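Setting up a stovetop task in simulation: house rules

Fatos Ivanov and Trinh Khúc wrote the first version of these rules for the Golob kitchen scenes. They apply to any task where an arm handles cookware on or near a burner. Follow them in order before you record anything.

Step 1. Name the burners

Use front-left, front-right, back-left and back-right, as seen by a person standing at the range. Do not number them. Two of our older task files used numbers, and they disagreed.

Step 2. Write the start state

List every burner, including the empty ones. Give each item a plain name and say which burner it is on. If a pan handle reaches past the front of the cooktop, write that down too – it changes which paths are safe for the arm.

Step 3. Set the limits

Limit gripper speed to 100 mm per second once the fingers are within 68 mm of any object. Above that distance the normal Stolia profile is fine. Stop the run if any arm link touches the range, the counter or a wall shelf. A touch by the finger pads on the target item is the only contact allowed.

Step 4. Choose the grasp

For kettles, come in from above and close on the top and handle. Keep the spout pointed away from the arm base. Keep the lower links clear of the knobs, and check this in the viewer from at least 2 angles, as the collision log does not list knobs by default.

Step 5. Pause and check

Hold the grasp for 600 ms before any lift. Save a still at this point and attach it to the task file. The reviewer compares it with your start state, burner by burner.
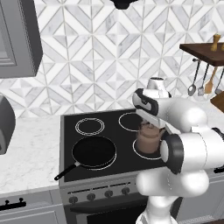 Grasp check: kettle on front-right, frying pan on front-left, both back burners empty.

Step 6. Get a second reader

Someone who did not build the scene reads the start state and looks at the still. If they would name an item or a burner differently, fix the text before you run the full batch.

Store the signed-off file in the Tarkudel folder under the task name. Changes made after sign-off need a new still and a new reader, even when only the speed limit has moved.

Last updated 28/02/2021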